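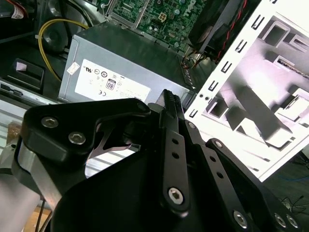 The pitch from Zusex goes like this. Your old desktop is slow, a new one costs too much, and for $116 a year the company will keep the one you have running "like the day you bought it." I have heard some version of that promise since I was in school, usually from a man holding a can of compressed air.

Subscription tune-ups are having a good spring. Zusex sells one, Fliltov sells another, and Brunton, which used to sell printer ink, started its own in April. All of them offer a remote cleanup, a yearly visit and a chart showing how much faster you are now. The chart is the part I'd like to talk about.

Miklós Kozma has fixed computers for a living long enough to have lost interest in charts. He let me watch him run the Fliltov cleanup on a seven-year-old office machine that came in with complaints about slow startup. The software found 75 "issues." Most were browser cookies. It fixed them, awarded the computer a score in green, and the machine took as long to start as it had before lunch.

"They measure the thing they clean," Kozma said. "So of course it goes up."

He then swapped the old hard drive for a solid-state one, and that did help. Fliltov's basic plan doesn't cover parts. Neither does anyone else's, unless you move up a tier.
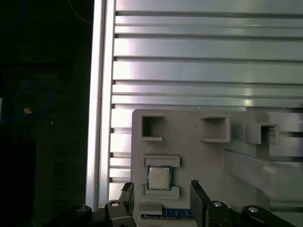 ## Who checks the numbers?

Brunton says its scores come from Statix, a testing outfit that sounds independent and may well be. I asked Statix how it picks the programs it times. Tibor Csonka, who answers its press mail, sent me four pages on method and left out the list. I asked again and got the same four pages.

None of this makes the plans a scam. If you never install updates and you'd like someone else to do it, paying for that is fair enough. Paying for speed is a different purchase, and I haven't seen a plan that shows it with a stopwatch and a customer's own files.

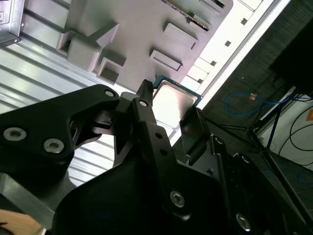 **Should I pay for a yearly tune-up plan?**

Try the free things first: turn off startup programs you don't use, clear space on the drive and install the updates. If the computer is still slow, ask a local shop what more memory or a new drive would cost, and compare that with a year of the plan.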